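About Willurov

Willurov supplies licensed music to other companies' subscription products.

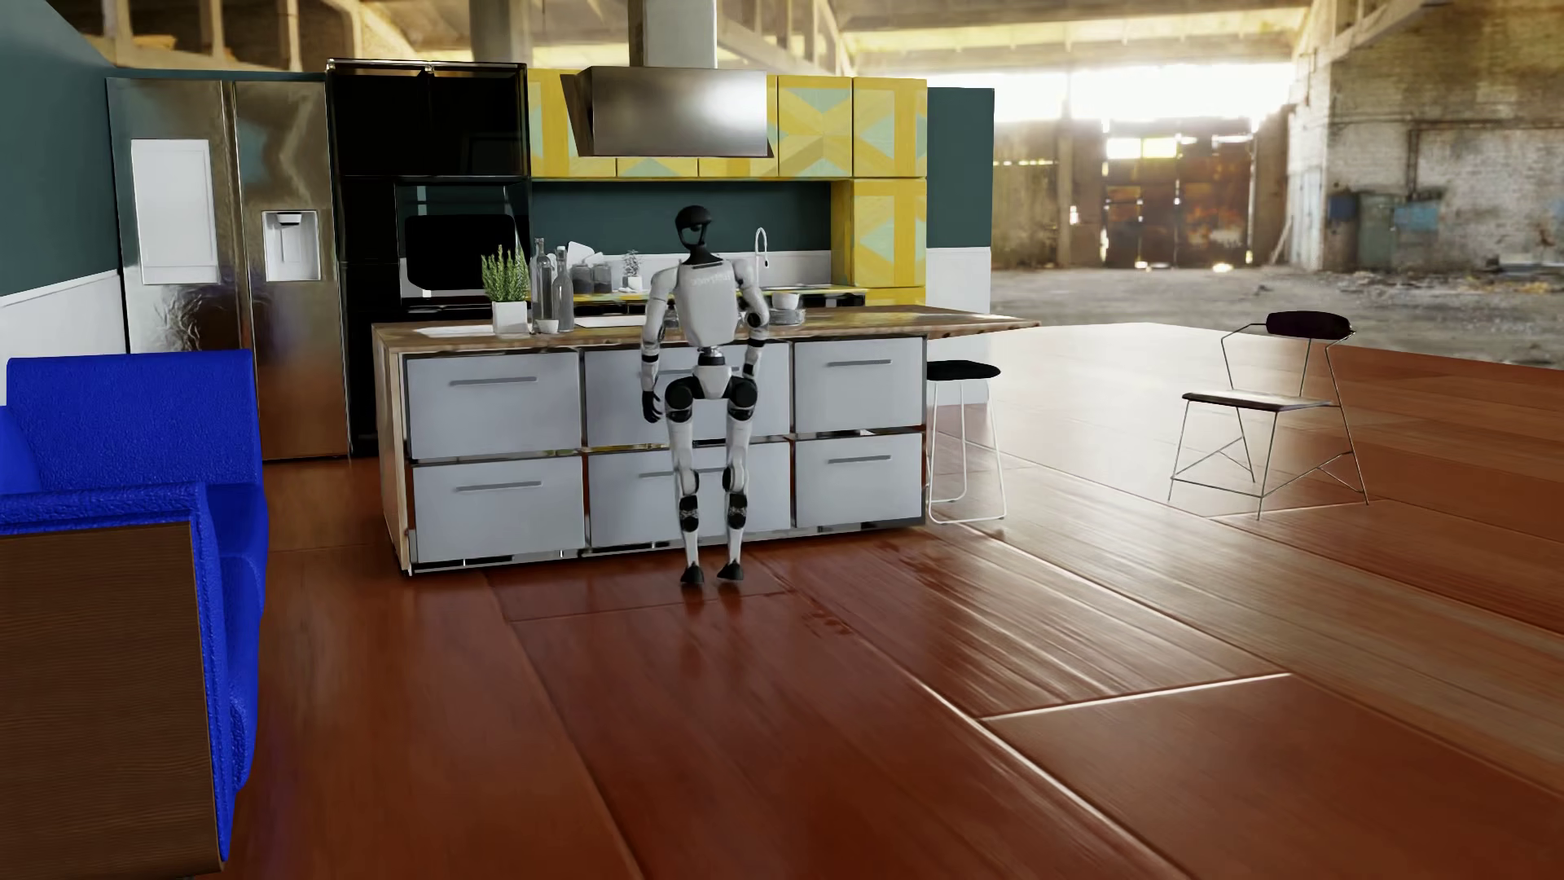

White-and-black humanoid robot at a kitchen island, computer rendering.

Willurov is a wholesale music service. We hold agreements with independent labels and distributors, keep the audio and the data that goes with it in one catalog, and deliver both to mobile carriers, broadband providers and hotel groups that sell music under their own names. Subscribers of those companies do not see our name. Their bill, their app and their support line belong to the company they signed up with.

What we run

The catalog system is called Plurkevitz. It takes in releases from labels, checks the track data against the contract for each territory, and makes the files available on the date the label has set. A release that fails a check is held and returned to the label with the failing field marked. The most common causes are a missing songwriter share, a territory list that conflicts with an earlier delivery, and cover art below the required size.

Ravn is the reporting side. It collects play counts from each partner, removes duplicates and plays under the minimum length, and produces the royalty statement. Labels can download the statement or have it sent to their own accounting software. Play data is kept for the full audit period in each contract - longer where local law requires it.

Plurkevitz and Ravn are separate systems with separate access rights. A partner that already has its own catalog can buy reporting alone. The current version of Ravn went into service on September 18, 2023, and replaced a set of nightly scripts that had been in use from the start of the company.

Who we work with

We have agreements with 400 labels. The smallest have a single artist. Contracts are non-exclusive, and a label may withdraw a title with 4 days' notice. Catalog terms are the same for every label with fewer than 2,000 tracks; larger catalogs are negotiated one at a time.

Partners pay either a monthly fee per active subscriber or a share of revenue, with a minimum. We do not sell advertising, and we do not offer a free tier to the public. A partner may run a free trial at its own cost, in which case plays during the trial are reported and paid at the normal rate.

Management

Bergþóra Norðdahl, chief executive
Kelechi Obi, label relations and licensing
Bjartur Mogensen, catalog engineering
Halldóra Lauritsen, finance and royalty accounting
Ketill Thoroddsen, partner integration

Offices

Our main office is in Skirnport, with engineering and royalty accounting on the same floor. Label relations staff work from Skirnport and from their home countries. Visits are by appointment.

Contact

Labels that wish to deliver music should use the intake form and attach a sample data file. Questions about a statement go to royalty accounting and should include the statement number and the period. Carriers and other resellers can ask for the integration guide, which covers sign-in, regional rights, play reporting and the test catalog. The guide is revised each November - earlier versions stay available to partners already using them.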